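Is a two-leg playoff really fairer than a single final?

Leidy Llanos

Our league has decided that promotion will be settled over two legs this year, home and away, and the email from the organisers says it's "fairer for both clubs". I coach the under-17s at Isano and help out with the seniors, so I'll be the one explaining it to parents and players. I don't see how it's fairer. We finished 8 points ahead of Dromanon and now we get the second leg at home as our reward, and that's meant to be worth something? Every commentator says you want the second leg at home. Has anyone seen proper numbers on this, or is it one of those things people repeat? Away goals won't count, and extra time is only played if it's level after both games.

Shewit Belay

Second leg at home is a massive advantage, everyone knows that. You know what score you need and you've got the crowd behind you. Plus if it goes to extra time, that's another half-hour on your own ground. Take it and be happy. We had it at Negussie and went up, so it works.

Anel Radebe

I'd be careful with "everyone knows". One club going up after a home second leg tells you one club went up.

I went through the old results for our regional competitions a while back, because I was sick of the same argument in the clubrooms. I found 100 two-leg ties where I trusted the scores. The side at home second won 51 of them. That's a coin toss, and it's before you allow for the fact that the home-second team had usually finished higher on the ladder, so you'd expect them to win more often anyway. I wouldn't hang much on my figures either. Some of those ties were played on grounds with a slope you could ski down, and I left out anything with a forfeit.

The extra time point is real, but it only matters if you get there. Most ties don't.
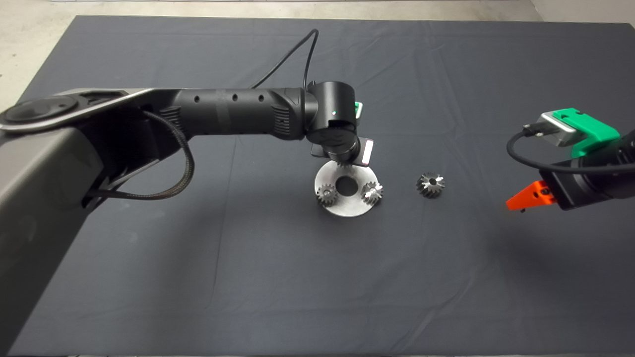 Zemport, September

Adding to my answer, as I've now had a few messages. Someone sent me a newsletter claiming a study of 464 ties "proves" the second-leg effect. It doesn't say which leagues, which years, or whether away goals counted. Until I see that, I'm ignoring it.

As for Leidy's actual question – if you want to reward the team that finished higher, play one match at their ground, or give them the tie if the scores finish level. Two legs mostly gives both clubs a gate and a canteen day. That's a decent enough reason, but the organisers should say so. Ask them what happens if the first leg is washed out, too. Our rules had nothing on it and we found out the hard way.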